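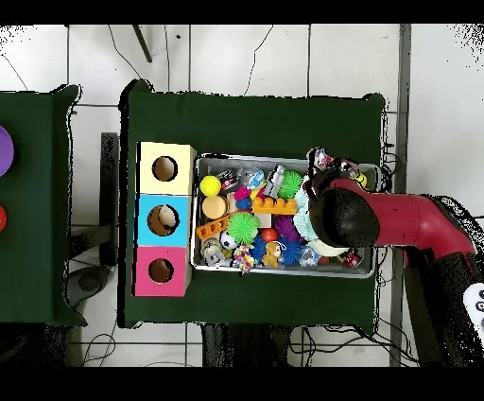
The red arm over the toy tray, gripper right above the light blue plush.

The Fustbridge gripper fault: your questions, answered

Last updated: October

I've had a lot of email since I posted the short notice about our sorting bench going down, and most of it asks the same things, so I'm putting the answers in one place. If yours isn't covered, use the comments and I'll add it.

What went wrong, in plain words?

The gripper stopped letting go when it was told to. The arm would pick up a toy, carry it over to the boxes, get the release command, report that it had released, and then swing back to the tray still holding the thing. Then it tried to pick up the next toy with its hand full. You can imagine how that went - a soft toy got mashed into the pile, the arm pushed harder than it should have, and we hit an overload stop.

Which toys set it off?

Soft and fuzzy ones, almost every time. Plush was the worst. The spiky balls were fine, which surprised me, as I'd have bet money on those being the trouble. Hard pieces like building bricks dropped cleanly on every run.

So was it the fur getting caught?

That was my first guess too, and I lost an afternoon to it. I cleaned the gripper, brushed out everything I could reach, and ran it again. Same fault. Lint may have made things a little worse, but the real problem was in how Zullow (that's our control software) decided the gripper was open. It looked at the motor current and nothing else. When a squashy toy springs back against the fingers, the current drops in a way that looks a lot like an open hand. Zullow saw the drop, called it done, and cut the opening move short.

How long had it been doing this?

Longer than I'd like. The long test was 1702 picks, and the first bad release in the log is pick 622. I read the summary page after that run and it said everything passed! The software was grading its own homework, and I didn't check the video against it until the overload stop made me.

Was anyone hurt?

No. I'll be straight about the near miss, though. After the stop I reached into the tray to pull the stuck toy free, and I hadn't cut power to the arm. I'd only paused the program. The gripper finished its opening move while my fingers were right next to it. It didn't catch me, but that's luck, and I wrote it up the same way I would have if it had.

What's the difference between paused and stopped?

On our setup, paused means the program isn't sending new moves, but the motors are live and anything half finished can still finish. Stopped means drive power is off. The button on the screen said "Hold", and three people I asked afterward all thought that meant safe to touch. It doesn't. I've relabeled it "Paused - motors live", in the biggest letters that would fit.

What does error 21 mean?

It's the overload stop. You'll get it when the arm meets more resistance than it expected on the way down. If you see it once with a crowded tray, it may just be a bad approach angle. If you see it right after a drop-off, look at the gripper before you look at anything else.

Can I clear it and keep going?

Please don't! Clearing it puts the arm right back where it was, with the same toy in its hand. Do this first:

Press the emergency stop and confirm drive power is off.
Look at the gripper from the side and see if it's holding anything.
Open it by hand with the manual release and take the toy out.
Keep everyone out of reach, power back up, and home the arm before you load the program.

What did you change?

The release check now uses finger position as well as current, and both have to agree. The gripper also waits at full open for four seconds over the box, which is painfully slow to watch and I'll be trimming it once I trust the thing again. And the arm won't go back to the tray unless the wrist reads empty.

Is this a problem with the Valberg gripper itself?

I don't think so. It did what it was told, and its position reading was right the whole time - we just weren't using it. I've sent them my log anyway and I'm waiting to hear back.

We run the same setup at the Llewellyn site. Should we shut down?

I would until you have the new release check loaded. If you can't do that yet, stick to hard toys and keep the speed low. Don't leave it running by itself over lunch.

Are you still seeing any failures?

One kind. Stringy stuff, like a rope toy, can hang on a finger even when the gripper is fully open. The wrist check catches it and the arm waits for a person, so it's a nuisance but it's a safe one. I'm trying a little shake at the top of the drop. So far it works on some toys and flings others, so don't copy it yet.

4 comments
21 shares

Related
Reading the Zullow pick log without losing your mind
Where to put your emergency stop (and where we had ours)
Notes on moving the Llewellyn bench
Valberg finger pads: when to swap them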